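4. Setting the drinks end of the table

Applies to the Hulov table in white, and to anyone who thinks bottles arrange themselves.

1. Stand the bottles along the back, labels forward.
2. Put the clear cup nearer the front.

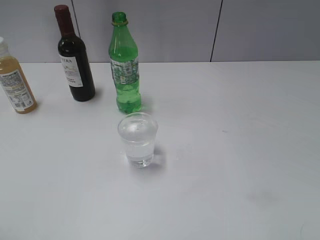 Page last changed: January, 14:20

3. Leave a hand's width between bottles. Guests reach without looking, most of all after 3 glasses.

Note: the juice goes at the left end, wine beside it, green soft drink on the right. Other orders are legal. Bartosz Domański has tried them and came back to this one.

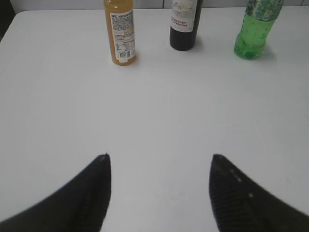
Fig. 2. Juice, Cabernet Sauvignon, green soft drink.

CAUTION: Do not store the fizzy one on its side, however neighbourly it looks.

4. Keep the middle of the table clear. It will fill up with chips on its own.
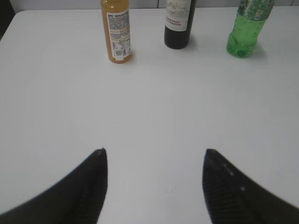
Photo: Cyprian Urbańczyk / Trutovano

5. Wipe smudges with a damp cloth. For rings of unknown colour, see part 501.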